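Sketard mailing list archive
Thread: two arms, one bin
From: Kyu-ri Hyun
To: sketard-build
Date: December 25, 2018
Subject: Re: two arms, one bin

Tahmineh Dehghan wrote:

> So did you end up going with both arms on the big shells, or are you still
> trying to do it with one? Last I read you were fighting the wrist on the
> left side and I never saw how that came out. Also, what are you using for
> finger pads? I've got the Brerkanero pads on mine and they squeak
> like sneakers on anything shiny.
>
> And please tell me you're not still running the whole thing off one
> power supply.
>
> Tahmineh

Hi Tahmineh, hi all,

Merry Christmas to those of you who do that! The house is full of in-laws and there's a pie situation in the kitchen, so I've got my laptop out in the shop with a blanket on my knees and finally have time to answer this properly.

Both arms. I gave up on the one-arm version back in March and I should have quit sooner. I could pick up a shell by its lip just fine, but these things are tall and skinny and the weight hangs off to one side, so as soon as the arm started to swing the part would rotate in the fingers and I'd be chasing it with the wrist. You can tune around that for one shell in one position. Then you put in the next shell a half inch over and you're tuning again. I've got 1044 lines of that in a file called wrist_final_new and I can't bring myself to delete it.

With two it's so much calmer. Left and right come in from either side, squeeze, and then the pair lifts together. I run them as a leader and a follower (the right one leads, no good reason, it was the one that was wired first). The follower doesn't plan anything of its own while there's a part between them, it only holds its offset from the leader and gives a little if the squeeze gets too high. The giving-a-little part took me most of the fall. Too stiff and the arms fight each other and the shell bows. Too soft and the whole thing sags toward the left like it's tired.

The wrist problem, to answer your question, was a loose set screw. Yes. Six weeks. I had rewritten the calibration twice by then and I'd blamed the encoder, the cable and the dog. If you have the same Clument joints, go put a wrench on that screw before you read another word, and use the blue threadlocker, the red stuff will make you cry later.
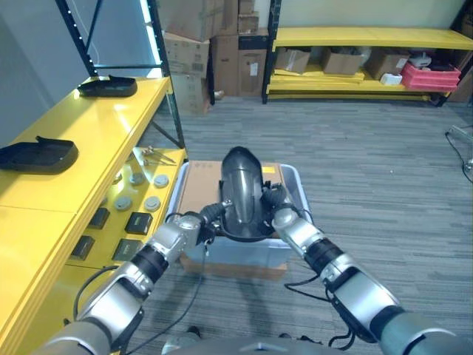

Where I'm at now is the bin work, going down into a plastic tub for a shell and coming back out with it, and then the same in reverse. Coming out is easy. Going back in is where all my swearing happens, because the bottom edge of the part gets below the rim and after that the arms have a lot less room than they think they do. My first fix was to make the bin bigger in the software than it is in real life, which, ha, think about that for a second and you'll see why I cracked a tub. The other direction works! I shrank the opening in the model and the approach got a lot more polite.

What helped even more was putting the tub up on a box. At floor height the elbows were folding way out to the sides and the forearms came down at an ugly flat angle. Lift the tub and everyone's elbows relax. I've been meaning to build a proper stand with Mykhailiuk rail (I have the rail, it's been leaning in the hallway for so long that my wife hangs scarves on it) but cardboard keeps doing the job. The one thing I'd watch is the carpet. A box on carpet creeps. I run 60 cycles and then go check the position with a tape measure, and it will have walked a little toward the bench. So now there's tape on the floor and a re-zero in the script.

Finger pads. I tried the Brerkanero ones too and got exactly the same squeak, plus they left gray smudges that I had to wipe off with a microfiber cloth. I tried a couple of homemade versions, one cut from a bike inner tube (great grip, smells awful) and one cast in silicone in a muffin tin liner (don't ask, it didn't come out of the liner). The inner tube won. Wash it with dish soap first to get the powder off, then scuff it with 80 grit until it looks dull. Glue it with contact cement, and leave it clamped overnight even though the can tells you ten minutes.

Shiny parts are a pain in general, by the way, and it's worse for the vision than it is for the pads. Any light over the bench turns into a big white streak along the curve and the edge finder loves that streak, it thinks that's the edge. I was getting grip points halfway up the middle of the shell. I ended up throwing out anything too bright before the edge step and then leaning on the outline from a second view. It's crude. If one of you has a nicer way of doing it that doesn't involve spraying the parts with foot powder, I'm all ears. (The foot powder works great. I'm just tired of it.)

And no, not one power supply anymore! You were right and you may print this out and frame it. I had one for everything and each time both arms accelerated together the voltage would dip and the grippers would reset. Grippers that reset open. You can picture what came next. Each arm has its own supply now, the grippers have a separate small one, and the grounds all meet in one spot. I also changed the firmware so that a gripper that reboots stays how it was until it's told otherwise, and I'd do that one before buying any hardware at all.

Cable routing is still a mess and I know it. I like a generous loop under the forearm, but then the loop wants to catch on whatever is down there, and if I tie it up tighter it tugs at the wrist on the long reaches. I've looked at those spring retractor things for badge holders. Has anybody tried them? Do they pull hard enough to matter?

To-do list for January, mostly so you'll nag me:

- move the emergency stop to where I can hit it sitting down
- write up the leader/follower offset code so it makes sense to people who aren't me
- try 4 shells in one tub with dividers between them
- build the stand (scarves)

I'll put the offset code up in the Sketard shared folder once I've taken the rude comments out of it. Tahmineh, if you want it sooner, write me off list and you can have it with the comments in.

Somebody's calling me about whipped cream. Talk soon,

Kyu-ri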